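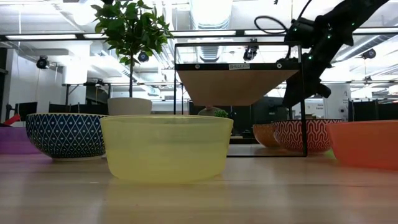

How to set up open-frame tabletop shelves for mixed bowls

Posted Apr 1, 2019. Filed under: Storage, Kitchen, Tables and counters

This page covers small open-frame shelves of the kind that stand on a table or counter: a metal frame, a single board at the top, nothing underneath. The procedure assumes a mixed set of bowls in plastic and ceramic with different rim shapes. If all of your bowls come from one nesting set, go straight to step 5.

The instructions were written for the Tremel bench frame and checked against the older Kemppainen frame. Both have the board bolted through the front bar. Frames with a clip-in board are put together differently, and step 2 does not apply to them.

What you need

- Tabletop frames, one for each group of bowls
- Two bolts, washers and nuts per front bar
- Hex key or small wrench to suit the bolts
- Tape measure and a short level
- Printed labels, white with dark text (Natier sheet 1124 or similar)
- Rubbing alcohol and a lint-free cloth
- Clear felt or silicone pads for the base of the frame
- Kitchen scale, if you plan to put heavy ceramic on the board

Step 1. Measure the bowls

Measure each bowl at the widest point of the rim. On a flared bowl this is wider than the body, sometimes by a good inch, and it is the figure that decides how close two bowls can stand. Also measure the diameter of the foot. A ceramic bowl with a narrow foot and wide walls needs very little board but a lot of air around it.

Write down three figures per bowl: rim, foot, height. Then measure the opening of the frame between the side legs and from the tabletop to the underside of the board. Bowls that are to go under the board need an inch of clearance above the rim. Large, deep plastic bowls often fail this test. Set them aside for now; they go next to the frames.

Step 2. Assemble the frame

Stand the frame on its base with the front bar toward you. Lay the board in place with the better face up. Put both front bolts in finger-tight before tightening either one. Then tighten them alternately, a quarter turn at a time, until the washers no longer spin. Do not keep going past that point on a plywood board, as the bolt heads will crush the face.

Check the top of the board with the level, left to right and front to back. If the frame rocks, loosen both bolts, press down on the front corners and tighten again. A frame that still rocks is usually standing on an uneven tabletop. Put one pad under the short corner.

Step 3. Label the front bar

The label goes on the front bar, midway between the bolts. Wipe the bar with alcohol and let it dry. Mark the center with a pencil dot, hold the label over the dot by its ends, and press from the middle outward. Leave it alone for a few minutes before handling the frame.

Use one number per frame and do not reuse a number when a frame is taken out of service. Two digits are enough for any household. Choose one format and stay with it, including the leading zero and the hyphen. "SHELF 10" and "SHELF-10" are easy to read as the same thing on a table, but a search in a spreadsheet treats them as two different shelves. The Natier template prints a hyphen by default. To remove it, clear the separator box before printing the sheet.

Numbers above 100 do fit on the small label, but the text shrinks and becomes hard to read from across a table. The list used in the Tustville kitchen runs to 136 entries. Those entries are bowls and lids, and the shelf number is kept in a separate column.

Step 4. Position the frames

Keep the front bars parallel to the table edge. Leave a hand's width behind each frame and a full bowl's width on at least one side, so that bowls on the table can be slid out sideways without lifting them over anything.

A potted tree can share the table if the pot stands beside the frame and the crown clears the board. Water it away from the table or use an inner pot. Turn it every week or two so that the leaves do not grow over the board.

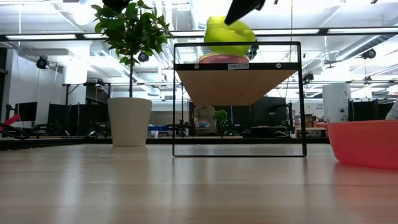
Shelf 03 on the tabletop with a pinkish-red round item on top. Potted tree at left, coral-red bowl at right.

Step 5. Assign the bowls

Work from heaviest to lightest.

Heavy ceramic: on the tabletop, with the pattern facing out. Patterned bowls are easiest to find by their outside walls, so do not nest them inside plain ones.

Light ceramic: on the board, one deep, foot fully supported. Do not let the foot overhang the front bar.

Large plastic: on the tabletop at the ends of the row. Translucent bowls should be kept out of direct sun, which yellows clear plastic and fades the colors.

Small plastic, shallow bowls and saucers: on the board. These may be stacked up to three high if the rims match.

Odds and ends: light, soft pieces such as a squeeze toy or a folded sponge can sit in a shallow bowl on the board. Hard or heavy pieces should stay at table level.

Load limit: the Tremel board is rated at 21 lb, spread evenly. Weigh a stack if you are not sure. A board that shows a visible bow with the load in place is overloaded whatever the rating says.

Step 6. Record the layout

Enter the shelf number, bowl color, material and rim diameter in a list. Color alone is not sufficient once a set contains coral, orange and terracotta, which people name in different ways. Adding the material settles most of these cases. For patterned ware, note the ground color first and the figure second, for example "navy, white diamonds."

Maintenance

Retighten the front bolts after the first month and again each September. Wipe the frame with a damp cloth and dry it immediately, including the inside corners of the base, where water collects. On a glossy tabletop, lift the frame to move it. Grit caught under a bottom rail will leave a scratch the full length of the slide.

Replace a label when a corner lifts. Warm it with a hair dryer on low, peel slowly, and remove the residue with alcohol before applying the new one.

Troubleshooting

Bowl slides on the board. Clean the board and the foot of the bowl. If it still slides, cut a disc of shelf liner slightly smaller than the foot.

Frame shifts when a bowl is removed. Fit silicone pads at all four corners. Felt pads will make this worse.

Nested plastic bowls stick together. Run warm water over the outer bowl and twist. Do not pry at the rim.

Board rattles. One of the nuts has backed off. Fit a lock washer under it and tighten as in step 2.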